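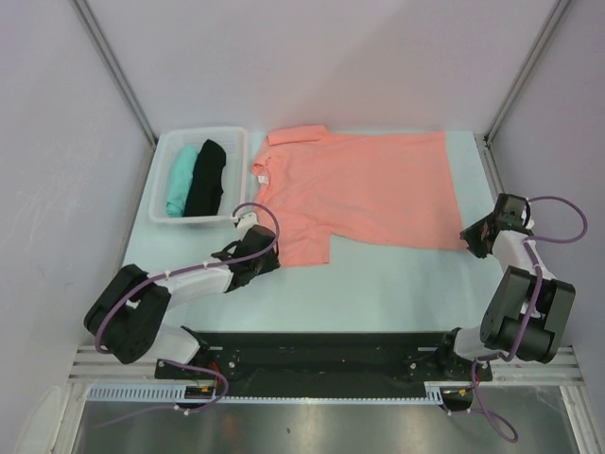

Walwood Residence Laundry Service
Frequently Asked Questions: Folding and Returning Garments

The following answers apply to residents of Walwood and to staff members who send uniform items through the laundry room. Questions about dry cleaning, bedding and curtains are covered on separate pages.

How are polo shirts and T-shirts folded?
Each shirt is first spread flat on the table, with the collar at one end and the sleeves opened out. Creases in the body are smoothed by hand from the collar toward the hem. The sleeves are then turned in, the sides are brought to the center, and the shirt is folded up from the hem to form a compact rectangle. Collars are laid down before folding begins.

Why are folded garments stood upright in the basket?
Garments placed on edge, side by side, can be identified by color and removed one at a time. Stacked garments tend to slide when a basket is carried, and the item wanted is often at the bottom. Low-walled baskets are suited to this method. Residents who prefer a flat stack may note this on their laundry form.

How many items may be sent at one time?
The limit is 40 items per household per collection. A pair of socks is counted as one item. Larger loads are accepted in July, when the guest rooms are open, provided the laundry office has been told in advance.

Are shirts ironed before they are folded?
Ironing is a separate service and must be requested on the form. Polo shirts in knitted cotton are smoothed and folded without ironing unless the form says otherwise. Light wrinkling may remain – particularly across the back – and does not mean that an item has been missed.

Should care labels be left in place?
Yes. Staff consult the care label before washing and again before ironing. Where a label has been removed, the garment will be washed cool and dried flat. The laundry service cannot accept responsibility for shrinkage or loss of color in garments without labels.

Are dark and light garments kept apart?
They are washed separately. Once dry and folded, they may share a basket.

How do I identify my own basket?
Baskets are issued by the Amin Street office and carry a number on a removable tag. Please do not write on the basket itself. A total of 739 baskets are in circulation, and many are alike in shape and size.

What happens to garments that cannot be matched to a household?
Unmatched items are folded, recorded and held on the shelves outside the laundry room for 26 days. They may be claimed during office hours with a description of the item, including size and color. Items not claimed in this period are passed to the Pluris clothing exchange.

May I fold my own laundry?
Residents may use the folding tables between 9 a.m. and 4 p.m. Tables should be wiped before use and cleared afterward. Baskets left on a table at closing time are moved to the collection shelves.

Where should I report a damaged item?
Damage should be reported at the Amin Street office, with the garment and the laundry form. Please keep the item unwashed until it has been inspected.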